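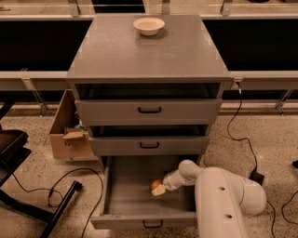

ファハド・チーマさま

いつもお世話になっています、ゴンダル収納見直しプロジェクトのニガート・スームローです。前回の報告から少し間があいてしまいましたが、キャビネットの件がだいぶ進んだので、まとめてお知らせしますね!

まず、いただいた助成金でグレーの三段キャビネットを入れました。最初はもっと背の高い棚にするつもりだったんですが、タリクさんと図面を見ながら話しているうちに、上から中がのぞける低いもののほうが使いやすいよね、ということになりまして。引き出しには黒いコの字の取っ手がついていて、グレーの前板によく映えます。床が斑点入りのベージュのテラゾーなので、色の相性もなかなかいいです(これは完全に私の好みです)。

いま悩んでいるのは、天板に何を置くかです。放っておくと書類やら鍵やらで埋まってしまうので、浅い小さなボウルをひとつ、奥のほうに置くことにしました。果物はそこに入れてもいいし、一番下の引き出しにしまってもいい、というゆるい決まりです。ファイサルさんは「引き出しに果物?」とまだ納得していない様子ですが、私はけっこう気に入っています。
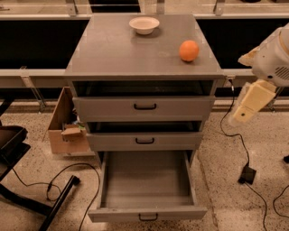 一番下の引き出しには、結局何を入れるのですか?
当面は果物や丸い野菜など、転がりやすいものの置き場にします。紙類と工具は上の二段に分けます。

これは先月の打ち合わせでも出た話で、まだ仕切りを買うかどうかが決まっていません。底が平らなので、仕切りなしだと丸いものは開け閉めのたびに動くはずなんです。ゾルトリーのカタログに良さそうな仕切り板があって、10枚組と50枚組の二種類。50枚はさすがに多いので、10枚組で見積もりをお願いしています。

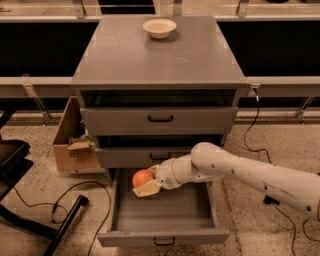 【残りの作業と予算】

・引き出しのラベル貼り:文面はニガート・シアルさんが作成中です。
・天板の手入れ:うっすら丸い跡とこすれがあるので、一度きちんと拭いてみます。それで落ちなければそのまま使います。
・段ボール箱:キャビネットの横にひとつあります。中身の仕分け先は私のほうで決めます。
・仕切り板:見積もり待ち。

予算は備品費の枠内におさまる見込みです。ただ、ラベル用紙を100枚入りで頼むと少し余りそうなので、残りはクリヴブリッジの分室に回してもよいか、ご意見をいただけると助かります。

次の報告は11月にお送りします。分室のほうにも同じキャビネットを入れるかどうか、それまでに相談させてください。

ニガート・スームロー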